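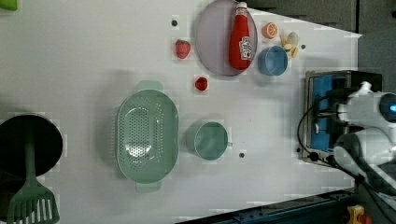 Setting Up a Play Kitchen Table
Notes for the Ullstead preschool staff day, April
Speaker: Selamawit Abera

Slide 1
Say hello, thank Bastien Ferrand for the room. Session is 40 minutes with questions at the end.

Slide 2 - What goes on the table
Start with dishes the children know from home. A plate, a cup, a mug, a colander. Then the food: strawberry, orange half, banana. One bottle, such as ketchup. Leave bare table between things so small hands can reach in.
Pause. Ask who has a play table out right now and what is on it.

Slide 3 - Too much at once
At Borkow we had 78 pieces in one bin. Children tipped it out and walked off. We cut it to a short set, changed every two weeks, and they stayed longer.
Do not read out the whole Borkow list. It's in the handout.

Slide 4 - Talk that goes with it
"Is the strawberry on the plate or next to it?"
"What could we wash in the colander?"
"Who wants the blue cup?"
Give them time to answer. Count to seven in your head.

Slide 5 - Tidying
Food goes in the colander, the colander goes on the shelf. Dishes stack. The children at Penrose do this themselves by spring.
Round pieces small enough to swallow stay out of the under-threes room - say this twice.

Slide 6 - Questions
Someone will ask about cost. Most of ours was donated. Handouts are by the door, sign-up sheet for the Penrose visit is next to them.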